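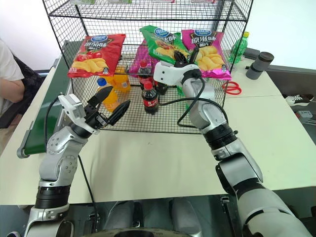

Somebody on the Hullholm list wrote last night that the long fingers are a waste of money and that anyone picking bags off a shelf should be using suction. Fair enough, and I used to think the same, but I've had both on the bench now, so let me answer properly.

Grippers and Hands > Parallel > List archive
Search this list Enter keywords Go
June 2018, posted by the list owner

The earlier message, for people who get the digest:

> We gave up on two-finger grippers for chip bags. The bag
> crumples, the fingers slide up the seal, and you end up
> holding a corner. Has anyone really gotten the Nevus long
> fingers to work on a wire shelf? And do you run the same
> pair for bottles, or swap?

Same pair for both, no swapping. I have a Nevus on each arm and a black mesh rack on the table, chips on one shelf and soda bottles on the shelf under it. I tried the Flillov fingers first, which are shorter and have a softer pad – lovely on a bottle, awful on the rack, because the palm bumps the shelf before the tips get anywhere useful. I gave them 50 tries on the bags and got so annoyed I took them off the same evening!

With the Nevus I ran 185 picks, bags and bottles mixed, and 102 of those were bags. I'm still sorting out which misses were the gripper and which were me (I had the tool offset wrong for a while, don't ask), so I won't post a success rate yet. What I can tell you is how the bags like to be held. Come in low, close on the bottom third where the chips have settled, and go slowly on the last bit of the close. If you grab near the top seal you get exactly what you described, a corner and a lot of air.

Bottles are easier but the wire is a pain. Go for the neck if the shelf above leaves you room, otherwise take the front one around the middle and pull it straight out before you lift. The ones at the back I only try after the front ones are gone.

Two things I'd warn you about. The cable: leave enough slack for the wrist to turn, then tie it down along the arm, because a loop hanging in front of the rack will find a wire to catch on. I still haven't got mine how I want it. And the mesh does odd things to depth. My head camera sees the shelf and the bottle behind it as one lump from some angles, and the Goh controller just believes whatever it's told. I ended up cropping the cloud by shelf height, pretty crude, but it helped a lot.

On suction – sure, on a flat box I'd take it any day. On a puffy bag leaning over the shelf edge I never got a seal I trusted, though my cup was an old one and maybe yours is better. If you have a part number, please send it! I'd like to run the same bags with it before September, when I have to give the second arm back.

My config is in the files area, message 707 has the link. Change the closing force before you run it, mine is set for full bottles.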